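一个包走完49天，回来聊聊我的装包心得（长文，欢迎拍砖）

版块：轻装旅行 › 装备与打包

楼主 背山的猫
九月刚回来，时差还没倒完就忍不住来发帖了！这次从Hurnham一路坐慢车到Ilturow，中间在Mokum住了一阵子，全程就一个双肩包，没托运过一次行李。出发前我心里也打鼓，走完只想说：太爽了，下车就能走，换旅馆十分钟收拾完，爬老房子的窄楼梯再也不用喘！

先说衣服。上衣全部选能当天晾干的，裤子带了2条，一条穿一条换。我以前总带一件“万一要吃正式晚餐”的衬衫，这次咬牙没带，结果一路上一次都没想起它。洗衣就靠旅馆洗手池，拧干以后用毛巾卷起来踩几脚，早上基本能穿。

再说包。我现在只认主仓能整个敞开的款式，从上面往里一看，东西在哪儿一目了然。以前那个抽绳桶包，找双袜子要把全部家当倒在床上，同屋的人看我像在摆地摊，哈哈。

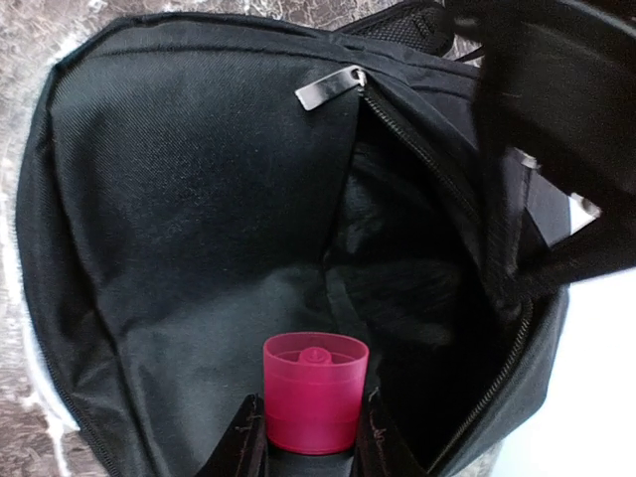 黑色双肩包，主仓拉链全开

装的顺序我试了好多种，最后定下来是这样：睡衣和备用鞋垫底，衣服卷成卷竖着插，洗漱包贴着最上面放，过安检一伸手就拿到。雨衣千万别塞底下，我在Mokum吃过一次亏，站在电车站淋着雨翻包，翻出来的时候雨都小了。

花费也顺便报一下：包是在Pietrzak的小店买的，586块，店主还教我怎么调肩带，聊了快一个下午。

2楼 铁皮水壶
先赞一个！慢车路线我也想走很久了。不过卷衣服这事我持保留意见，我试过，T恤卷完满是横褶，平铺对折反而更整齐。楼主不觉得皱吗？

3楼 背山的猫（楼主）
回复2楼：皱啊！但我穿的都是速干料，挂一晚上就平了。纯棉的话确实还是你那招好，我下次带棉T也试试对折。

4楼 半斤糯米
全敞开的包我用过两个，都转手了。拉链长，在火车卧铺上打开一次就占掉半张床，袜子还往外滚。顶开口的包配几个分色收纳袋，一样好找。各人习惯吧，别一上来就“只认”。

5楼 背山的猫（楼主）
回复4楼：哈哈“只认”是我激动了，改成“偏爱”！卧铺那个确实，我有一晚就是蹲在过道里收拾的，来来回回给人让路。收纳袋你用几个？怎么分色？求展开！

6楼 半斤糯米
三个。蓝的上衣，灰的内衣袜子，橙的杂物。脏衣服单独用个旧布袋，走一路它越来越鼓，另外几个越来越瘪，总体积不变。

7楼 Witold Rutkowska
中文不太好，请大家原谅。我住在Ilturow附近，很高兴有人坐慢车来！给后面的朋友一个建议：靠河那边的窗口风景最好，从Hurnham方向来请坐左边。车上没有餐车，上车前买面包。

8楼 背山的猫（楼主）
回复7楼：啊啊啊我坐的右边！看了一路的土坡和玉米地！不过玉米地也挺好看的。下次一定坐左边，谢谢你！

9楼 铁皮水壶
笔记已记：左边，带面包。另外问下楼主，电子产品带了多少？我光充电线就能缠成一窝。

10楼 背山的猫（楼主）
手机、充电宝、一个转换头、一根线，没了。电子书我纠结到出门前一晚，最后带了本纸书，200页，看完留在旅馆书架上换了一本当地的菜谱。看不懂，但是插图让人饿得睡不着！

11楼 南窗晒被
说句不一样的，49天只带两条裤子，我真不行。出门是享受，我宁可拖个箱子，里面有厚睡衣有拖鞋有自己的枕套。石板路拖箱子是吵了点，认了。

12楼 背山的猫（楼主）
回复11楼：枕套这个我居然心动了！又轻又不占地方，睡陌生枕头的时候肯定舒服很多。列进下次清单。

13楼 半斤糯米
枕套还能塞件外套当靠枕，坐慢车正好用。楼主路线的车次表有空发一下吗？我想明年春天走反方向。

14楼 背山的猫（楼主）
有的有的！记在一个小本子上，字很丑，我今晚誊一遍，单独开个帖子发。反方向的话记得坐右边哦。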